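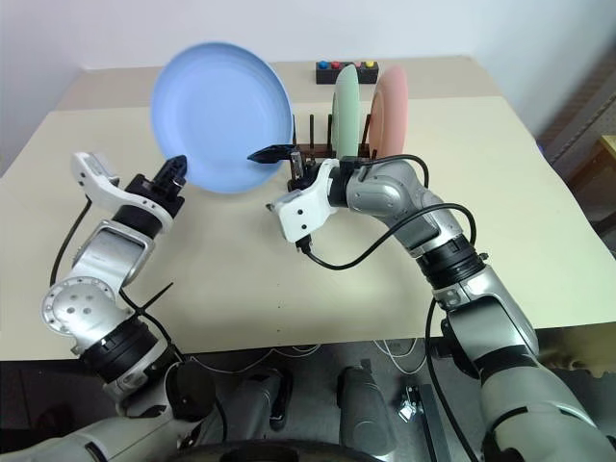 Too many riders bought the first Bikitier headset and then couldn't pair it with a buddy's, according to one shop owner in Pemov, and the new twin pack should fix that. Clevow put it on sale in February - two units, two mounts, one charging cable. No retail box on the bulk version. 1,284 sets in the first batch, 977 already spoken for by dealers.

Price is 113 for the pair, spare mic extra. Works with open face and full face helmets, music sharing only betwen the two paired units. Firmware update needed before first ride - dealers will do it at the counter. Second batch in April, color choice still black only.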